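4. Folding shirts on the bed

This section replaces the old pages on folding boards. If you bought the Nadier board because the leaflet promised a drawer that stays neat by itself, keep it if you like, but the steps below don't use it. A made bed does the same job and you already own one.

4.1 Before you start

Make the bed first. Pull the spread tight at the head end and let any extra fall over the foot. A quilted spread grips cotton better than a smooth sheet does, so sleeves stay more or less where you put them. The drawback is that stitching leaves faint lines if you lean on a thin shirt.

Push the pillows up against the head of the bed. You need a clear patch about 34 inches across for an adult shirt.

A patterned spread is fine. Some guides insist on a plain dark surface so that you can "read the edges." We tried both and could not tell the results apart. With a white T-shirt, a busy print with large characters on it may even help, as long as you pick one character and line the collar up with it every time.

Note: Thin white cotton can show the print underneath. Check for stains against something plain before you fold.

4.2 Laying the shirt out

1. Hold the shirt by the shoulders and shake it once. The Balisholm method calls for three shakes. We have not found out what the other two are for.

2. Lay it down with the collar toward the head of the bed.

3. Smooth from the collar to the hem with something flat. Work down the middle, then out to the sides.

4. Take hold of the hem and pull gently until the side seams are straight. Old shirts have often twisted in the wash and the seams won't straighten, whatever the package said. Go by the collar and let the seams wander.

5. If there is a printed design, find out now whether it feels tacky. A tacky print should not be folded against itself. Put a sheet of plain paper over it or fold so that it stays outside.

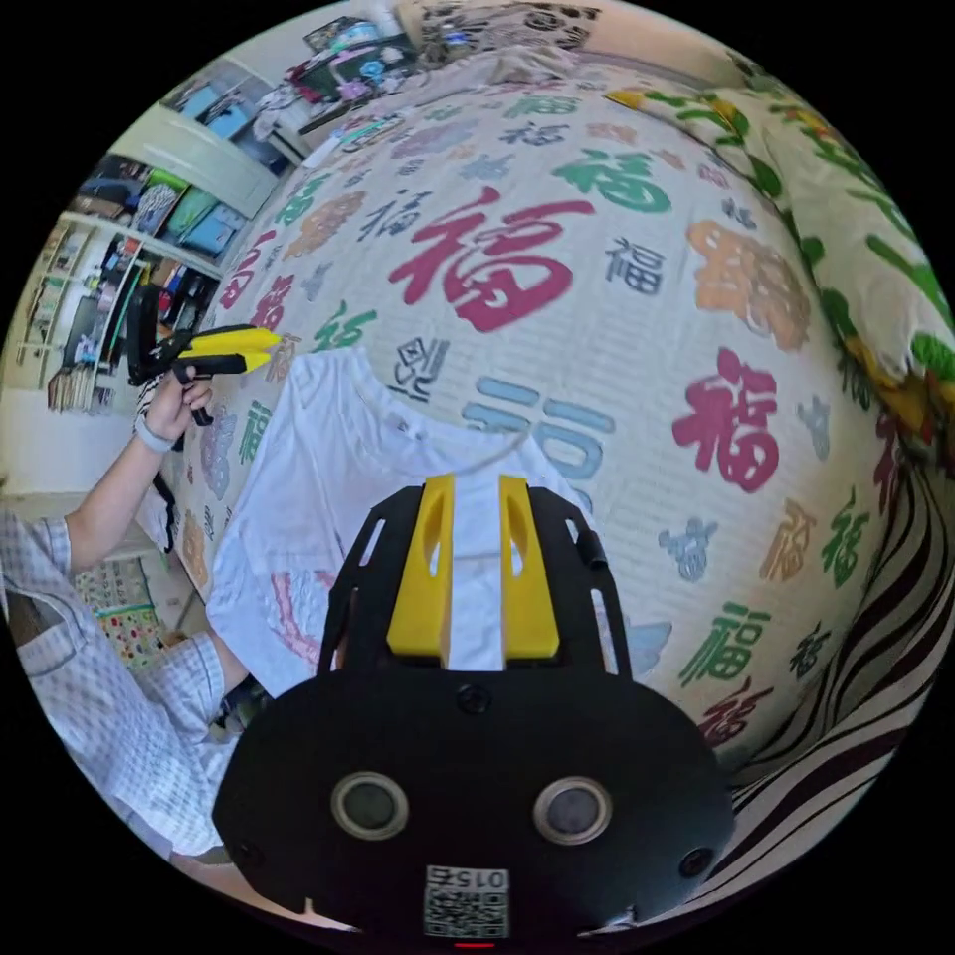

Nneka Ugwu: I'd skip step 4 for anything with a loose knit. I pulled the hem straight on two of mine and they came out longer in front than in back, and they stayed that way. Patting them flat was enough.

We have left step 4 in for ordinary jersey. For loose knits, follow the comment.

4.3 Making the folds

1. Bring one side in to the middle of the collar. Fold the sleeve back on itself so it does not stick out past the new edge.

2. Do the same with the other side. You should have a long strip, a little wider than the collar.

3. Bring the hem up to just below the collar.

4. Fold once more for a shelf, twice more for a drawer where shirts stand on edge.

The claim that standing shirts on edge "doubles your space" comes up in every storage catalog, Kadlec included. It did not double ours. In a shallow drawer we gained room for nine more, and only after we threw out the dividers. What it does do is let you see every shirt without lifting the pile.

Caution: Do not fold anything that still feels damp at the collar or underarm. These are the last places to dry, and a folded shirt will hold the damp for days.

4.4 When the shirt will not lie flat

Some pieces bunch up as soon as you let go. Stop smoothing and start over from the shoulders. Chasing wrinkles one at a time takes longer and usually moves them somewhere else.

1. Pick the piece up by two points well apart and lift it clear of the spread.

2. Move anything lying under it. Two garments laid one on top of the other will slide, and the lower one ends up caught in the fold.

3. Lower the hem end first, then the shoulders.

4. Leave it alone for a moment before you smooth it.

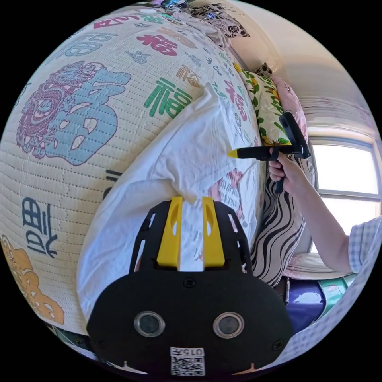 Fig. 4-2. White cloth still bunched on the spread, with a pink-and-white printed garment partly underneath.

Note: Fabric sprays sold for this purpose, such as the Dronison one, are not needed. Water from a plain spray bottle did as well in our hands — and then you have to wait for it to dry, so we stopped using that too.

4.5 Putting away

Carry folded shirts in one stack, no higher than you can hold with your chin clear of it. Bins with lids are good for out-of-season clothes and poor for daily ones, because the lid ends up on the floor by the second morning. Keep daily shirts in something open.

If the pile on the bed is large, stop halfway and put away what is done. Folded shirts left on a bed get sat on.

Section revised 09/06/2021. Section 5 covers fitted sheets, with the usual warnings.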